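Collar Stays and Collar Construction: Notes for the Wednesday Session
Speaker: Tarık Baysal, Huvwood Shirtmakers 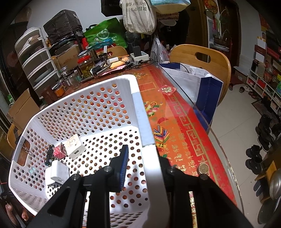

Opening. Introduce self, eleven o'clock slot, hold questions to the end except on terms. Mention that the handout uses Plostden pattern numbers and the slides use ours. The conversion table is on the back page.

Slide 1. Scope
The talk covers turndown collars on woven shirts. No band collars, no knits. Cuffs only where the interlining is shared with the collar.

Slide 2. Terms
Collar leaf: the part that folds over. Stand: the part that goes around the neck and carries the button. Point length: measured along the front edge from the stand seam to the tip. Spread: tip to tip with the collar buttoned. Tie space: the gap between the leaves at the top button.
People in the trade mix up spread and tie space. Stop here and check that the room has it before going on.

Slide 3. Short history
Detachable collars were starched stiff and needed no stays. Once the soft attached collar became normal between the wars, the points curled after a few washes. Makers tried pins, clips, bars and wire supports that sat under the tie knot. The removable stay in a sewn pocket is the one that lasted. Don't spend more than two minutes on this.

Slide 4. Interlining
Fused: resin-coated cloth bonded to the top leaf under heat and pressure. Flat, quick to sew, consistent. Fails by bubbling when the bond lets go in patches.
Sewn-in: woven cotton, held at the seams only. Softer roll, more ironing, longer life. Has to be preshrunk or the leaf will pucker.
Mention the Lopes trial from March. We put 24 collars through repeated laundering, half fused, half sewn-in. Seven of the fused collars showed bubbling. None of the sewn-in collars did, but five had puckered along the topstitching, and we traced that to one roll of interlining that had missed the preshrink step.

Slide 5. The stay pocket
Sewn into the under leaf, on the bias of the point. The opening faces the stand. The pocket should stop short of the tip by the width of the seam allowance. If it runs all the way in, the stay pushes on the turned corner and wears through it.
Show the cutaway sample. Pass it along the rows, left side first.

Slide 6. Stay materials
Plastic: cheap, light, warps if pressed while in the collar. Brass and steel: hold a line, heavier, mark the cloth if the edges aren't tumbled. Horn and shell: mostly gift items, brittle at the narrow end.
Length matters more than material. A stay that is too short slides and tilts inside the pocket.

Slide 7. Returns
Rarngate logged 894 shirt returns over the season that named the collar as the fault. Around a quarter came back with stays still in place after pressing. The rest split between shrinkage at the stand and wear at the fold. Skip the pie chart if time is short and read the figure only.

Slide 8. Care instructions
Take stays out before washing. Press the under leaf first, from the points toward the center, then the top leaf. Fold by hand. Do not press the fold.

Questions. Expect one on button-down collars: they have no stays, and the roll comes from extra length in the leaf. Expect one on magnetic stays: we have not tested them.

Collect the cutaway sample before people leave.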